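**FOR RELEASE IN APRIL**

# Drullulora Asks the Country to Please Eat Lunch Somewhere Else

*Annual survey finds the desk remains America's least charming restaurant*

Drullulora, the lunch-break research group that has spent more time studying sandwiches than its founders' parents would have liked, today released the results of its yearly survey on where office workers eat in the middle of the day. The answer, again, is at their desks, over their keyboards, while reading an email about something else.

The survey drew replies from 1,551 office workers. Of those, 581 said they had eaten every lunch of the previous month without leaving their chair. A good number added, in the space left for comments, that they were filling out the survey during lunch.

"We did consider the irony," said Kerubo Kariuki, director of Drullulora. "We also considered that if we'd sent it at any other hour, they would have been in a meeting." 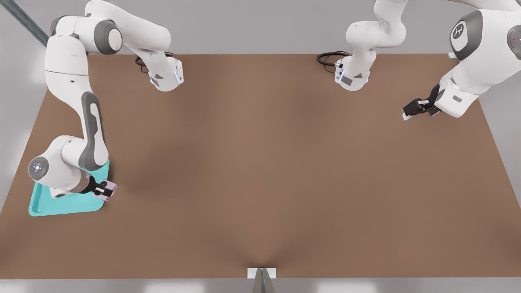
Most people who eat at their desks don't say they are too busy to go elsewhere. They say they never decided to stay. The sandwich was there, the chair was there, and by the time it occurred to them to get up, only the crust was left. Others blamed the break room, which they described as cold, loud, or "where Accounting goes."

Soup deserves its own paragraph. Soup eaters were the group most likely to want a proper table and the least likely to walk to one, for reasons any soup eater will understand. Several asked whether the survey would lead to better lids. Drullulora has no position on lids at present but is open to being lobbied.

The full report also covers the shared refrigerator, the politics of reheating fish, and the lasting belief that a lunch eaten standing up is somehow shorter. It runs longer than anyone at Drullulora planned. The chapter on fish was cut twice and grew back both times.

To go with the findings, the group is launching the Table Pledge, a month-long effort with three partner employers: Pultska, Rønning and Clultier. Staff who sign up agree to eat lunch at a table that isn't theirs at least twice a week. There are no prizes. A badge was discussed, and the badge was felt to be a bit much.
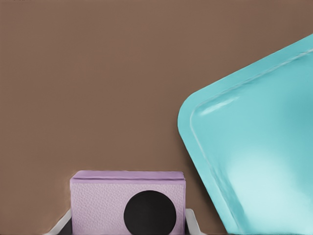
Twice a week is ambitious, according to Rønning, where an earlier attempt at a shared lunch hour fell apart over what time the hour was. The company would nevertheless like it known that it is taking part in good spirits, and that the matter of noon versus half past will be settled by the opening day of the pledge or shortly after it.

Pultska has gone further and blocked out lunch on every staff calendar. Within a day, most of those blocks had been booked over with meetings, including one on how to protect the lunch block. Clultier, meanwhile, has moved its good chairs into the break room and its bad chairs to the desks, a policy Kariuki calls "hostile, effective, and probably worth a footnote."

Drullulora hopes to have 2,000 people signed up by the end of the month. It has 50 so far, and is choosing to see this as room to grow.
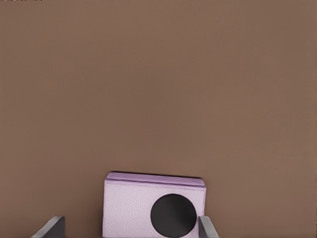 A reader of last year's report, writing in by email, wanted to know what was so wrong with eating alone at a desk, given that it was the only half hour of the day when no one asked her for anything. Drullulora printed the message out and has been arguing about it ever since. The pledge now includes a clause allowing anyone to sit at a table by themselves, with a book, and be left in peace.

**How to take part**

Employers can ask for a starter pack, made up of a sign-up sheet, a short guide to moving a meeting, and a poster. The poster says LUNCH. An earlier version said more and tested poorly.

Individuals may sign up without their employer's blessing, and are encouraged to bring soup.

**About Drullulora**

Drullulora studies how people spend the middle of the working day. Its earlier reports include one on vending machines and one on naps, the second of which was delivered late.

**Press contact:** Kerubo Kariuki, Drullulora. Available for interviews most of the day - but not at lunch.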